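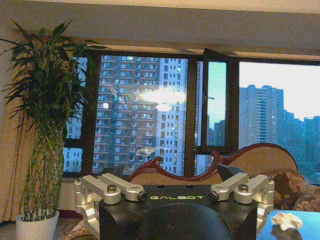 What do you do with your feet when the band plays a waltz and you've only ever danced to fours?

You let the first beat of every bar be the big one, step long on it, and keep the next two small and close under you. That's the whole basic waltz, and I wish I'd had it put to me that way back in August, when I walked into my first social dance at the Barnden hall and spent the opening set going the wrong way around the room.

I'm completely hooked now! The Barnden evenings run to live music (fiddle, accordion, an upright bass that you feel through the floorboards) and the band likes to play its waltzes in sets of 3, each a little quicker than the last. By the third one the couples on the outside are really traveling, and if you're still thinking about your feet you'll get left behind at the corners. Go to the middle if you need to slow down. People steer around you there and don't mind a bit.

My favorite tune so far is one they call the Plodden Waltz. It starts out so plain you think you've heard all of it, and then the second half climbs up and hangs on a long note, and everybody in the room seems to rise with it. I've been humming it in the car for two weeks. I asked at the door whether there was sheet music and got a photocopy of a photocopy, number 214 in somebody's old tune book, with a coffee ring over the last 5 bars. I can just about pick it out on the piano. The left hand is guesswork.

Shoes: I started in sneakers and they grip too much for turning. Leather soles have been so much better, even the scuffed old pair I dug out of the closet. I do still stick a little near the stage, where the floor has been patched.

Next up is the fall dance over in Iton, with a bigger floor and a different band, and I've been told they play a lot of polkas. I can't polka yet. I have been practicing in the kitchen, around the table and back, and I'm going anyway!

October 3, 2018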